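4. Folding and stacking clothes on the bed

This section covers clean, dry clothes that have come back from the line or the shop and are waiting to go into the Komham storage units. Section 3 deals with bedding, and section 5 with labelling the boxes.

Before you start

You need a flat surface as wide as the widest garment with its sleeves out. In most rooms that will be the bed. Strip off the duvet and pillows first, but leave the mattress cover on. If the mattress is very soft, lay the folding board from the Komham set across it.

Have ready:
the folding board
the spacer card (100 mm)
clean storage bags, if you are using them
a damp cloth for the wall and the shelf

Caution: Clothes that feel cool to the touch may still hold moisture. Hang them for another hour. Folding them too early causes a musty smell that washing does not always remove.

4.1 Preparing the stacking area

1. Choose a side of the bed that meets a wall. A stack with a wall behind it can go higher than a free one.
2. Wipe the wall down to mattress level and let it dry. Painted walls can leave a chalky mark on dark fabric.
3. Keep clear of switches and sockets. No stack should cover an electrical fitting, even for a few minutes.
4. If the room has a large window or a glazed door, work on the side away from it. Strong daylight fades folded edges first, and the line shows when the garment is opened.

4.2 Folding

1. Shake the garment once and lay it face down.
2. Smooth it from the centre towards the seams with the flat of the hand.
3. Place the spacer card at the collar, or at the waistband for trousers and skirts.
4. Fold one side in to the edge of the card, then the other. Turn long sleeves back along the side so that the cuff points to the hem.
5. Slide the card out.
6. Fold the hem up to the collar, or in thirds for anything longer than a shirt.
7. Turn the garment over and press out the air.

Note: Knitted items should be folded in half only. A third fold leaves a ridge across the front.

If two people are working, one folds and the other stacks. Agree beforehand which way the folded edges will face. 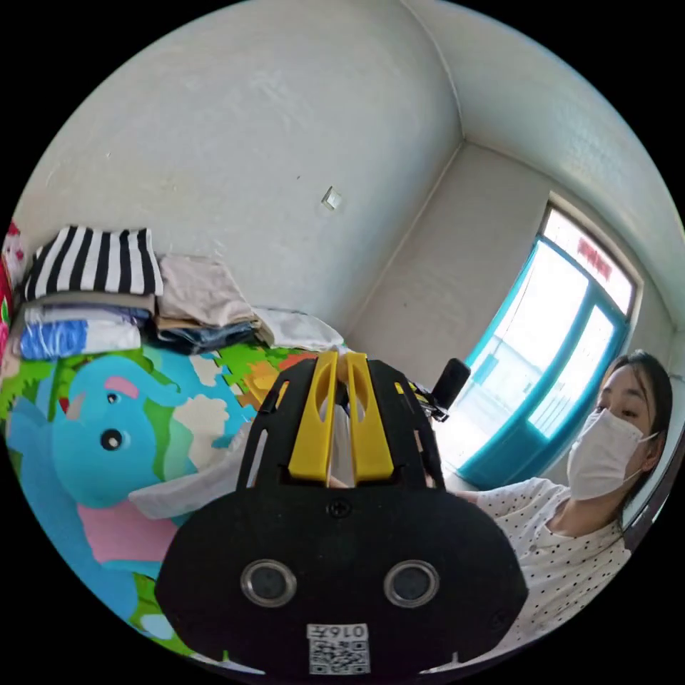 Folded edges should all face the same way, towards the person who will be taking clothes from the pile. When the edges are mixed, pulling one item out tends to bring the next one with it.

4.3 Building the stack

1. Put the heaviest and widest items at the bottom. Blankets and thick trousers go here.
2. Add shirts and other mid-weight clothes.
3. Keep slippery fabrics and anything still in its plastic wrapping near the top. Plastic slides under weight and can carry the upper half of the stack with it.
4. Finish with the clothes you expect to wear first.
5. Press down lightly with both palms. If the stack leans, take it back to the first uneven item and refold that one.

Stop when the stack reaches the height of your forearm. Start a second one beside it for whatever is left over.

Caution: New clothes should come out of their plastic before long storage. The wrapping is fine for a day or two on the bed but should not go into a closed box.

4.4 Moving the stack

Slide the folding board under the stack from the front, keeping one hand on top. Lift from both sides and carry it level. For a stack of patterned or mixed fabrics that will not hold together, move it in two halves.

Replacement spacer cards are order number 113. The board itself is order number 2000 and is supplied with a cloth cover, which can be washed at a low temperature and should be dried flat.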